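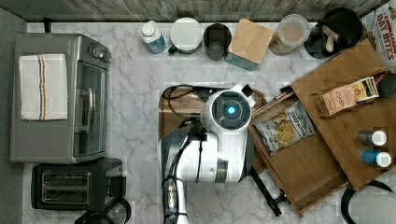 Do you need a separate router for the smart stuff in your house?

A separate network name on the router you already own is enough for most homes. Mine took one coffee to set up and I should've done it two years ago.

Okay so, a little thread on how I did it, cause three of you asked on Sunday!

My router is an older Losoneo (loud blue light, ugly, works great). In the admin page there's a tab called Extra Networks. I made one, called it Makowska after the street I used to live on, and gave it its own password.

Then I picked 2.4 GHz only. Most cheap plugs and bulbs can't see 5 GHz at all and will just sit there blinking at you – ask me how I know.

Next up, device isolation. Mine's a checkbox. Once it's on, the plugs can reach the internet but they can't go poking at my laptop or the backup drive.

Moving everything over is the boring part. The Kalier bulbs want a full reset, five times off and on, each one. The Jasley thermostat let me switch networks right from its menu, bless it.

One thing that got me: casting from my phone to the TV quit working. Phone on one network, TV on the other, of course. I put the TV back on the main one and moved on with my life.

I checked the log after the first night and the thermostat alone had made 1707 requests. For what?? It's a thermostat!

Somebody asked about speed. I pay for 1000 megabits and the laptop tests the same as before, so no complaints there.

Still have the doorbell to move. It's up a ladder and it's raining, so maybe next week – will post if it fights me.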